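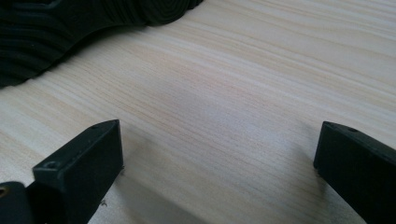 *Pale tabletop with a fine grain and a matte to satin finish.*

## Looking after a light wood table

Light wood shows everything: coffee, ink, the blue from new jeans, the ring under a plant pot. Most of it comes off if you get to it the same day. These are the things we do in our own kitchen and workroom, more or less in the order you'll need them.

### Find out what finish you have

Put a drop of water on a spot that doesn't show and leave it for ten minutes. If it beads and wipes away clean, the top has varnish or lacquer on it. If it soaks in and leaves a dark spot, you have oil, wax or bare wood. The dark spot will dry out.

If you still can't tell, rub a little rubbing alcohol on the underside with a cotton swab. Shellac goes sticky. Most modern finishes stay hard for the few seconds you need. Wipe it off right away.

### Weekly cleaning

- Dust first with a dry cotton cloth, going with the grain. Crumbs scratch.
- Wipe with a cloth wrung out in warm water and a few drops of dish soap.
- Wipe again with plain water, then dry with a towel.
- No vinegar on oil or wax.
- No silicone sprays. They make the top slippery and cause trouble if you ever refinish.

An old T-shirt works as well as the cloths they sell. Cut the seams off.

### White rings

A cloudy white ring is moisture caught in the finish. Lay a dry cotton cloth over it and press with an iron on low, no steam, five seconds at a time. Lift and look between each press. If it doesn't fade after eight or nine tries, stop and leave it overnight. Some rings go by themselves in a day or two.

Mayonnaise does work on a few of them. It smells, and the iron is quicker.

### Dark rings and black spots

Dark marks have gone through the finish and into the wood. On an oiled top, sand lightly with 200 grit, always along the grain, and take in a wider patch than the stain so you don't make a dip. Then re-oil. Black spots under a steel can or a wet pan are usually iron reacting with the wood, and sanding may not reach the bottom of them. Oxalic acid bleach will. Follow the label, wear gloves and open a window.

Don't sand veneer unless you know how thick it is. Look at the edge of the top from the side. If the grain on top doesn't carry on down the edge, treat it as veneer.

### Re-oiling

We use Drorkik table oil, the clear one. The amber one turns pale wood yellow and you can't get it back without sanding. One tin does our table, which is 190 cm long, about four times.

1. Clean the top and let it dry overnight.
2. Rub down with 200 grit if it feels rough.
3. Wipe on a thin coat with a lint-free rag.
4. Wait fifteen minutes.
5. Wipe off all the oil that hasn't soaked in. Missed patches go tacky and collect dust.
6. Leave it a full day before putting anything on it.

Spread oily rags flat outdoors to dry, or put them in a metal can of water with a lid. Never ball them up in the trash. They can catch fire.

We do this in March and again when the heat goes on in the fall.

### Rubber and plastic on wood

Soft rubber can mark a finish if it sits in one place long enough. Mats, shoe soles, non-slip feet and cheap laptop stands are the usual ones. Light wood yellows under them, and lacquer can go soft. Put felt or a sheet of paper in between, or just move things now and then. To get a rubber scuff off, try a plain white eraser before anything wet.

## Glossy black surfaces
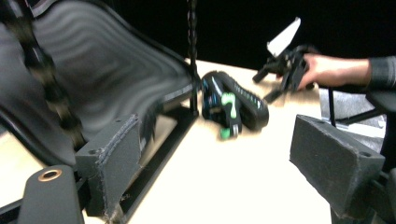 *Black shell, glossy and rippled.*

Black gloss has the opposite problem from pale wood. Dust shows as gray and every wipe can leave a fine scratch.

Blow or rinse the dust off before you touch it. A soft paintbrush is good for ripples and grooves. Then use a damp microfiber cloth and almost no pressure. Paper towels are too rough for gloss plastic, even the soft kind.

For greasy fingerprints, a drop of dish soap in a bowl of water is enough. Glass cleaner with ammonia can haze some plastics, so keep it for windows.

Light scratches can be polished out of solid plastic with Jiltard plastic polish on a foam pad. Deeper ones need wet sanding first, finishing at 1000 grit, and that takes most of an afternoon on a curved piece. Don't try it on anything painted or coated.

### Felt pads

Stick-on felt under chair legs lasts a few months on a hard floor. Clean the foot with alcohol first and let it dry or the pad will slide off sideways. The Nultwood nail-in kind holds better on wooden legs. Drill a small pilot hole so the leg doesn't split, and check the pads whenever you mop.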